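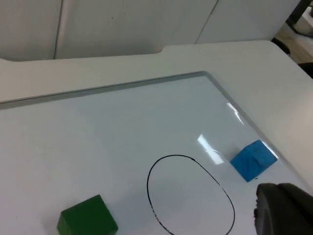 Two wooden cubes on a whiteboard.

Virport, the short-run printer in Peltavport that has handled the last three issues of our anthology Miranda, held an open day for small comics publishers in June. I went with a list of production questions. These are my notes, posted in the order the tour ran, with a few corrections from the handouts I picked up afterward.

The plant is one long building with receiving at the north end and shipping at the south. Jobs move in one direction. The group was split in two at the door, and mine started with prepress.

Prepress

Files come in as single-page PDFs or as one multipage PDF. Virport prefers the second. A multipage file keeps its page order, and page order is the most common error they see from comics clients, mainly on books with a double-page spread that has been exported as one wide page. Their software does not split a wide page on its own. It places it as a single page, scales it to fit, and pushes every later page to the wrong side. The operator catches this on the imposition preview, and the job then goes back to the client for new files.

Line art was covered at some length. Their stated minimum for color pages is lower, but for black ink over flat color they ask for 400 dpi at final size. Several of our Miranda contributors draw for the screen and send pages well under that. The operator showed the same page printed from both sources. On the low-resolution sheet the lettering had a gray fringe, visible at normal reading distance in the smaller balloons. The panel borders held up better than I expected.

Bleed is an eighth of an inch on three sides. On perfect-bound books they also want text kept clear of the spine by three eighths. We have been using a quarter, and the inside captions in our second issue are tight as a result. The template has been changed.

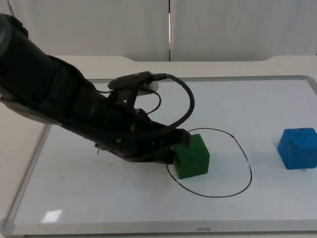 The press floor

Virport runs two digital sheet presses for interiors and one older offset press that is used for covers and for longer runs. The crossover between digital and offset depends on page count, but for a standard black-and-white floppy they quoted roughly 2000 copies. We have never printed that many of anything, so offset is academic for now.

The sheet on the digital press holds four comic pages per side. Page counts that are a multiple of eight waste the least paper. A book that runs over by one or two pages is charged for the full sheet, and the spare pages come back blank unless the client supplies something to fill them. I asked whether house ads were common there. They are. So are sketch pages, and a blank page marked for autographs.

Color drift between sheets was the topic I most wanted covered. The presses are calibrated at the start of each shift and again after a stock change. Within a run, the drift is small. Between a first printing and a reprint it can be enough to see when the two copies are side by side, especially in light skin tones and pale blue skies. Virport keeps one signed copy of each job as a reference and will match to it on request. The request has to be on the order form, in the notes field. We left that field empty on our reprint.
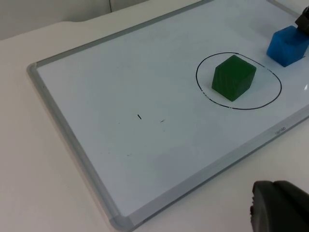 Whiteboard with a hand-drawn oval.

Paper

There was a table of sample books, all printed from the same eight-page story on different stocks. This was the most useful half hour of the visit. Uncoated stock softens solid blacks and gives ink wash a matte look close to the original art. Coated stock makes digital color brighter and also shows fingerprints on dark pages. Their heaviest interior sheet is a 100 lb text, which I would not use in a stapled book. The sample would not lie closed.

Cream stock came up in the question period. It suits black-and-white work with a lot of open space. It does not suit gray screentone, where the darker base reduces the number of steps a reader can tell apart. The sample on cream had five gray values in the file, and I could separate three of them.

Binding and trim

Saddle stitching is done in line. Perfect binding is a separate station and adds two working days. The minimum spine for perfect binding works out to 73 pages on their standard stock by the chart on the wall, which in practice means eighty, given the sheet layout. The collected Miranda will clear this easily. The single issues will not, and they stay stapled.
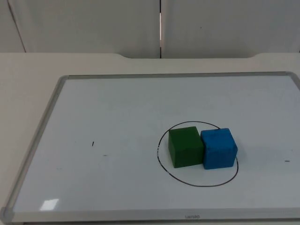 Creep was handled well. On a thick stapled book the inner pages stick out past the outer ones before trimming, so the middle pages lose more at the outside edge than the first and last do. Virport compensates in imposition by shifting the inner pages toward the spine. The shift is applied automatically, and clients who have already adjusted their own files end up with it twice. Our files have not been adjusted. I checked.

Trim tolerance is a sixteenth of an inch. Borders that run close to the page edge show any error at once, and the operator recommended either a full bleed or a wide margin. Two of the scripts planned for the next issue call for a thin black border on every page. I have passed the note to both artists.

Shipping and cost

Cartons are packed by weight and not by copy count, so a split shipment to two conventions needs to be requested before packing. There is a flat charge per extra address. Pickup at the dock is free. Parnimstead is close enough that we will collect the next issue by car.

The open day price sheet is dated Sep 11, 2019 as its expiry, so quotes requested after that will be on the new rates. Setup is charged once per title and waived on an unchanged reprint. A changed indicia counts as a change.

Still unanswered: whether the cover coating can be left off the inside front cover for signing. They said they would run a test sheet.

Recent posts
Lettering corrections for Miranda, issue three
Table layout at the Parnimstead small press fair
Script format for contributors, revised
Scanning ink wash pages without losing the light grays
Submissions: what to send and in what file type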